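The Woltcombe tabletop cell

Reading time: 5 min

The Woltcombe tabletop cell is a simulated robot workstation maintained by Witadell, a small software firm, for trying out pick-and-place routines on household objects. It consists of one Franka Emika arm on a pedestal, one marble-topped table and a changing population of crockery. No part of it exists in any room, which has not stopped it from needing regular maintenance.

Origin and name

The cell was put together by Timothée Guillot, who named it after the village where he had once spent a wet fortnight. An earlier version, known as Lemaire, had a plain grey table and a bare background, and was dropped after routines that worked perfectly in it fell to pieces in anything with shadows. Woltcombe was given patterned stone, a wooden floor, a railing and strong lighting. Several people have since asked where the stairs go. They do not go anywhere.

Layout

The arm's base sits on a dark wooden pedestal box beside the table. The box is a stand-in with a wood texture stretched over it, and its height is the most argued-over setting in the cell. Set too low, the arm has to reach over the table edge with its elbow up by its ears, and the wrist runs out of travel before the far objects. Set too high, it reaches the back row easily but has trouble laying anything flat near its own base. The present height was fixed by Quentin Poulain, who tried a good many others and then locked the field in the settings file with a comment that is best not reproduced.

The table is treated as a fixed body. It was once movable, by oversight, and the arm spent a weekend run slowly pushing it towards the railing.

Setting up a run

A run begins with the arm in its home pose and the table bare. Objects are then placed one at a time from a few centimetres up and left to settle. Dropping them all at once is quicker and has the drawback that round things leave. The settling period is 2 seconds, after which anything still moving is removed and tried again.

Once the objects are still, the operator checks three things in order:

The base frame must agree with the top of the pedestal. A gap too small to see will still throw out every grasp by the same amount.

The gripper must open and close fully in free air. If one finger lags, the joint limits have usually been overwritten by an import.

No object may overlap another at the start. Overlapping bodies are pushed apart by the solver with great enthusiasm, and crockery has been recovered from well beyond the floor. 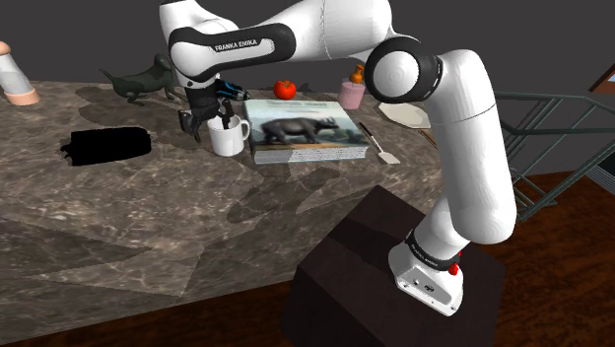
Mugs remain the commonest cause of trouble. A mug can be taken by the handle, by the outside wall or by the rim with one finger inside, and the last of these depends entirely on the collision shape. Many downloaded mugs are hollow to look at and solid to touch. The gripper comes down, meets an invisible lid, and either stops dead or shoves the whole thing through the table. The cure is to break the mug into a ring of small convex pieces, with a floor, and leave the middle open. Jacqueline Gaillard did this by hand for the first mug and wrote a script before the second.

Large books sit at the other end of the scale. They are wider than the gripper can open when lying flat, so they serve mainly as obstacles, a job they do well. Bottles with pumps are given a lowered centre of mass. Spatulas are given patience: a thin blade resting on stone tends to buzz, and the contact margin has to be raised until it stops.

Routine upkeep

The cell is checked after every change to the physics library, and once a week otherwise. The check replays 700 stored grasps and compares the results with the previous set. A handful of differences is normal. When half of them fail, the fault is nearly always in the friction values, and when all of them fail, somebody has changed the units.

Textures are looked at by eye. Missing ones show up as flat black, and dark ones look much the same, so the team keeps a list of objects that are meant to be black. The list was started after Dorian Deschamps spent a morning repairing an object with nothing wrong with it.

Wear is not modelled. The arm's joints do not loosen and its cables do not fray, there being no cables. Drift does occur in the settings file, however, where small changes made for one run are left behind for the next, and the practical effect is much like that of a worn bearing.

Known faults

The November release introduced a trembling elbow, traced to damping that had been entered for one joint and applied to its neighbour. A workaround is to halve the time step. This cures the tremble and makes everything take twice as long.

The gripper sometimes refuses to let go of light objects. Opening it a second time generally helps. Jacqueline Huet's patch for this has been awaiting review since the spring.

A second table, provisionally called Cevville, is planned. It will be round, which everyone agrees is a mistake.

Last revised Sep 30, 2025

Comments

pedestal_pete
We had the solid mug problem for months and blamed the controller. Any chance of the ring script being shared?

J. Gaillard
It is in the tools folder. It assumes a round mug. Please do not send me square mugs.

Oddbolt
Weekly replay seems generous. We do ours when something breaks – so, weekly.

marrowfat
Still want to know about the stairs.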